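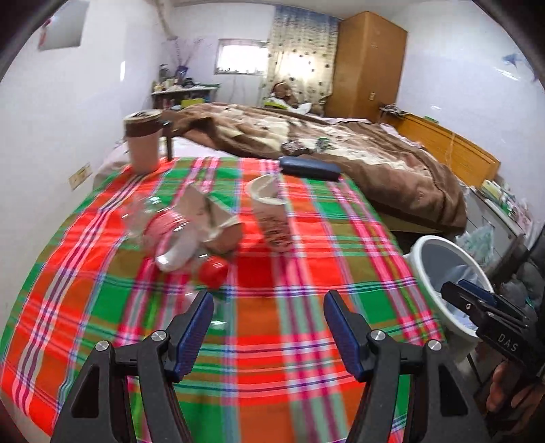

Why does a town of this size have a bread line at six in the morning?

Because Cathal Duggan bakes 84 loaves and then he stops. When they are gone he turns the sign in the door, and the people who came too late go across the street to buy coffee and complain about it together.

I heard about the line before I heard about the baker. I had moved to Sternport in winter, and a neighbor told me that if I wanted to know the town, I should stand on Doucette Street before the sun is up. So I stood there. A bus driver was in front of me, still in uniform, and behind me was a woman with a sleeping child on her shoulder. They discussed the school roof. After some minutes they asked my opinion of the school roof, which I did not have yet.

The bakery is named Hornero, after the small brown bird of South America that builds its nest from mud, in the shape of an oven. Duggan saw these nests on fence posts when he was 28 and working on a farm in Uruguay. He had gone there for one season and remained for three years. The farmer's wife taught him to bake, mostly by taking the dough out of his hands when he did it wrong.

"She did not have many words for me," he says. "She would just sigh. I learned to bake from the sighs."

When he came home his father was ill, and there was no more time for birds. Duggan took a job at Clasavo, the fish packing company by the harbor, and he stayed on the night shift for eleven years. He baked on his free days in the kitchen of his apartment and sold the bread to the other packers from the back of his car. Then, in March of last year, Clasavo closed the plant and 137 people received the same letter.

Some of them left Sternport. Duggan used his last pay to rent an old shoe repair shop, where the smell of glue stayed in the walls until summer. He painted twice. The oven came by truck from a pizza restaurant that had closed, and it was too wide for the door, so the front window had to be taken out and put back again.
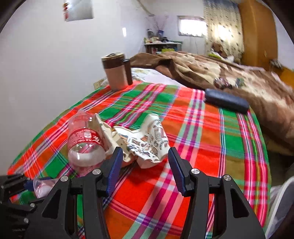

Who helps him in the bakery?

Gordon Gagnon, who was his supervisor at the plant for the last six of those years. Now it is Duggan who makes the schedule.

Both men say this change was less strange than people expect. Gagnon is 61 years old and he had applied for many jobs before he came by the shop one evening to ask about the oven, which had a broken thermostat. He repaired it that night. The next morning he returned to see if it was still working, and he stayed to sweep the floor -- and after that week he was on the payroll.

"At the plant I told him he was slow," Gagnon says. "He was slow. With bread it is all right to be slow."

They start at 2 in the morning. Gagnon shapes the rolls and keeps the books, and Duggan takes care of the dough, which he checks with the back of his fingers. There is a radio, but they do not agree about the station, so it is usually off.

Several people have told Duggan he should bake more. A hotel outside town asked for a daily delivery, and he thought about it for a month before he refused. The oven could do it, he says, but he wants to be home when his daughter eats breakfast. He missed this during all the years of night work.

On Saturday, April 18, 2026, the bakery will be open one hour longer than usual, for the first anniversary. There will be a sweet bread with anise, from the recipe of the farmer's wife. Gagnon wants to put a price of four dollars on it. Duggan says three, and when I left them they were still discussing it.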